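2 min read

Petel can now sort thin things from thin things

If you have been following our little grasp planner, you know chopsticks have been its nemesis since spring. They're skinny, they cross over each other, and from straight above a bundle of them looks to the software like one lumpy brown object. Well, version 342 of Petel went out to the Livico group in November, and the difference is a joy to see!

The big change is in the perception step. The old code drew one outline around the whole bundle and picked a point near the middle, so the jaws went for five sticks at once (or for the gap between them). The new code looks for long straight edges first, pairs them up, and only then decides what counts as a stick. We trained it on 3000 wrist-camera clips recorded by hand in ordinary kitchens, and held back 400 more for testing. Mixed colors helped a lot. Dark sticks lying over pale ones give the edge finder something to hold on to.

The planner side got some love too. Once the jaws close, Stirance checks whether the stick is lined up with the pads and works out a path that keeps the long end clear of jars and pots. It's still slow when two tips touch, and printed tablecloths throw up false edges now and then, so please keep sending those clips to the Cifuentes folder. Patterned ones especially!

Next up is lowering a stick into a tall cup, and the first path files are already in the shared repo.

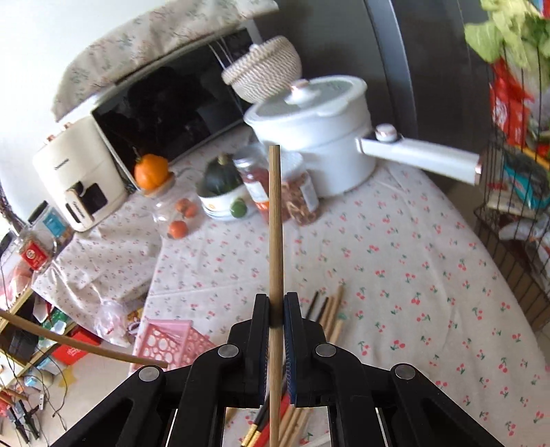 One chopstick in the jaws, a bundle of chopsticks on the cherry-print cloth.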